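4. Storing the repeater and its cable

Most guides on this subject will sell you a labelled box for every plug in the house. We have our doubts. Salma Gaber tried it at the Jillham office and ended up with a shelf of boxes and the same tangle inside each one. The steps that follow are the few we still think are worth the bother.

4.1 Before you start

Clear a covered surface and put everything from the drawer on it. Glue, knives and odd tubes can stay there for now; they go in section 5.

Caution: close any utility knife before you reach across it. Do not trust a blade lock you haven't checked yourself.

4.2 Bundling and checking

1. Unplug the repeater and lift it by the body. The antennas are hinged and we would not rely on them as handles, whatever the box says.

2. Fold the cable into long, narrow loops. Winding it round your hand looks tidy for a day or so.

3. Put one thin tie round the middle of the bundle. Snug is enough. A second tie is supposed to help, but we have yet to see the difference.

4. Lay the repeater on its front and read the label on the back. On a wireless-N repeater of this sort you may find the default IP (192.168.11.1 on the one shown) along with the MAC line. Copy both into your notebook.

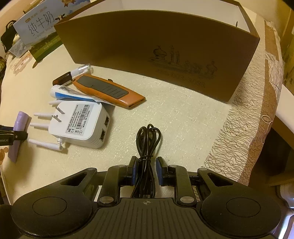
5. Fold the antennas in as far as they go without forcing them. Stop if a hinge feels stiff.

6. Place the repeater in the drawer with the plug prongs facing up, and the bundled cable beside it. Keep the knife in another drawer.

Note: the default IP is only of use if the settings have never been changed. Somebody will have changed them. Write the new address next to the old one, with the date.

Note: foam drawer liners are often recommended for small electrical items. Ayman Tazi likes them. We found they mostly collect fluff.

4.3 If the bundle comes undone

Check the tie first, then repeat steps 2 and 3 with slightly longer loops.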